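Wednesday, late

What a day! I have been on my feet since the kettle boiled this morning and I'm still too wound up to sleep, so the diary gets the leftovers of my energy. The front room is nearly there. I keep getting up to stand in the doorway and look at it.

It started with the red cloths. Mpho Nkosi rang before breakfast to say she had found the rest of them in a trunk at her mother's, the ones we had all given up on after the last Brimby supper, and did I still want them? Did I! She was at the door with two bags before I had my shoes on. Everything in them had been stuffed in any old way, so every piece had to come out, get a good shake off the back step, and be folded again from nothing. I love folding, I really do. Give me a pile of cloth and a radio and I'm happy until lunch.

The dining table was covered in glasses (Unathi's idea, she wanted to see them all at once before deciding which to keep), so I folded in the front room instead and used the striped armchair as my table. It's just the right height if you stand close. I'd forgotten how much I like that chair. We bought it at the Potgieter sale the April we moved in, after arguing about it all the way down the aisle, because I said the stripes were like a candy shop and Unathi said they were like a dentist's waiting room. She has come around. She sat in it for an hour this evening with her tea and said nothing about dentists.

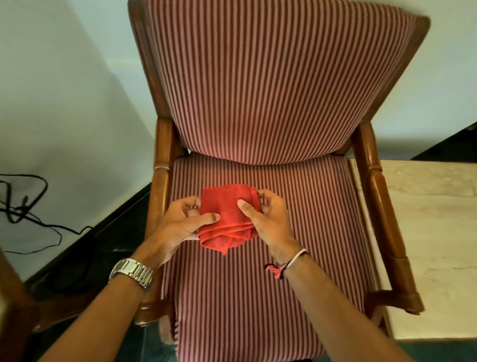
Entry by Su-bin Kwon
Filed in: House, Brimby supper

The thin red ones are the devils. They slide! You get two corners matched up and the other two have wandered off, and then you lay the thing down to smooth it and it creeps open again. I tried thirds first and hated it. Then I went for halves and halves again, a plain square, and pressed each one flat with my palms on the seat before picking it up. Much better. A firm cushion underneath makes all the difference, my bed is hopeless for it. By the fourth or fifth I had a rhythm going and was singing along to a song I don't even like.

Red on those red and white stripes looked so good that I have changed my mind about the whole room. I was going to put the plain gray throw over the back of that chair for the supper, and now I want it left bare, with one of the red squares on the little shelf next to it, and the rest down the long table. Unathi says I change my mind every time I fold something. Fair.

While I was there I gave the arms a rub with the Stindano polish. I'd only meant to do the one side, but then of course it looked lopsided and I had to do the other. All those turned bits, the rings and bulges, you have to go in with a finger wrapped in a rag. My grandmother had a chair with arms like that and I used to run my thumb up and down the bumps while the grown-ups talked. I caught myself doing it today!

Lunch was toast over the sink. Then Thabiso Kekana came by with the folding chairs from Idalach, 15 of them, and we carried them in through the side gate. He wanted to know where the striped one was going, and I said it's staying exactly where it is, and he said good, that's his seat, then. We'll see. Oldřich Bartoš has had his eye on it for years and he gets here early.

Three cloths need mending. One has a hem coming away for the length of my hand, the other two have little pulls near the corner that I can probably tease back through with a needle. I've put them in the sewing basket on top so I can't pretend not to see them. I have plenty of red cotton somewhere, I think in the blue tin.

I tried the square folds out on the table after supper, with Unathi's winning glasses next to them, and turned off the big light and put on the lamp. Oh, it was lovely. She came in drying her hands and just said "yes, that," and from her that is a speech.

Still to do tomorrow: the windows, the candle stubs, ring Mpho to say thank you properly, find out if Oldřich is bringing the soup pot or only the soup. Also oil the side gate. It shrieked every single time we came through with those chairs, and next door's dog joined in.

My fingers smell of polish. Bed now, before I go and look at the room again.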